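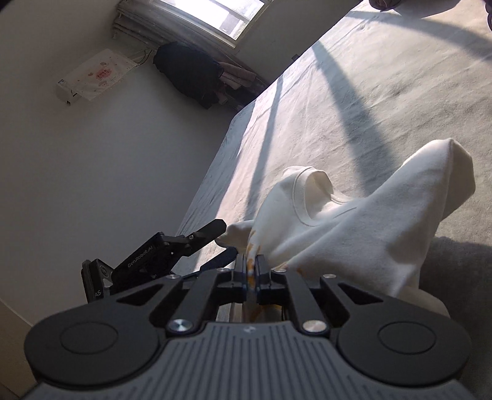 I have been waiting months to write this one up, and now that the Cletness house rules are on their fourth revision I think they've settled down enough to share. If you collect hand-held gripper data in real homes, clothes folding especially, please steal whatever you like!

Some background. Our first rulebook was written by people (me included) who had done all their collecting at a bench. It was 71 pages long and most of it was about lighting. It told you which lamps to use, how far away to stand them, what color the table should be. Then we started going into bedrooms, and a bedroom has a window in it, and the sun moves, and the sheet has wrinkles, and there's a pile of stuff at the end of the bed that the person living there would like you to leave alone, thank you. Almost nothing in those 71 pages survived its first Monday.

So we tore it up. The version we use now fits on 4 pages, and I love it.

The rule I'd fight for hardest is the one Ankica Kneževič wrote, which we call "leave the room as it lives." You don't tidy before a session. You don't close the curtains to get rid of shadows. You can move anything with a name, address or face on it, anything breakable within arm's reach, and anything the resident asks you to move. Everything else stays put. I argued against this for weeks, because a hard shadow edge across a bed looks an awful lot like a fold if you're a model that hasn't met many beds. Ankica's answer was that it had better meet some, then. She was right and I was being a lamp person.

Next, grip points. The old wording was "grasp the garment securely," and that's useless, because people read it and grab a fistful. What we say now:

Take the least cloth that will hold. An edge or a fold between the fingertips is plenty for a T-shirt.

Close slowly for the last bit of travel. If the fingers snap shut, do it over.

Never pinch through to the sheet. If the bedding lifts with the garment, open, let go, and mark the grasp as a miss. Don't delete it.

With two grippers, one holds while the other moves, unless the task card says both move. Say out loud which hand is holding if you're training somebody new.

Keep the jaws off raised prints when there's plain cloth just as handy. (This one is for the clothes and not the data. Rubbery prints crack, and it's somebody's favorite shirt.)

That "mark it as a miss" line has been wonderful. Under the old rules folks threw away anything clumsy, so our logs were full of beautiful smooth folds by people who apparently never fumbled a sleeve in their lives. In the last round we kept 653 episodes, and the misses are the ones I keep going back to. You can watch a person notice the sleeve has slipped, back off, come in from a lower angle and get it. You can't script that. I've tried, it looks terrible.

Start states got a rewrite too. We used to lay the shirt out flat and then "mess it up a bit," and every collector had their own little signature mess. I could tell you who had done a session from the first second of it. Now you hold the garment by any one point at chest height and drop it. Wherever it lands is the start. If it lands on the floor, pick it up and drop it again. Sleeves in the air, neckline half open, all fine, all welcome.

Consent and privacy take up a whole page out of the four, and I think that's the correct share. The resident sees the room list before we arrive and can cross off any room. They can stop a session partway through without saying why. They get to look through the recordings before those leave the house, and we budget real time for it, in the same visit. Stasoler, the group we swap notes with, does the review afterward by email, and I've been nagging them to switch. Looking at a screen together at the kitchen table is quicker and people ask much better questions.

Breaks: stop after 400 grasps or when your wrists say so, whichever comes first. Hand-held grippers get heavy. Wipe the fingertips during the break, check that the pivots move freely, and drink some water.

Still on my list for revision five: long sleeves. We treat them as short sleeves with more cloth and they really aren't, the cuff wants its own grasp rule and its own word for "folded back on itself." Niazi has a draft that splits the sleeve into three zones and I like it a lot, though three may be one too many to remember with both hands full. We're trying it out at the Grelthorpe apartments through August. If you've written a sleeve rule that works, send it over, I'd be thrilled to read it.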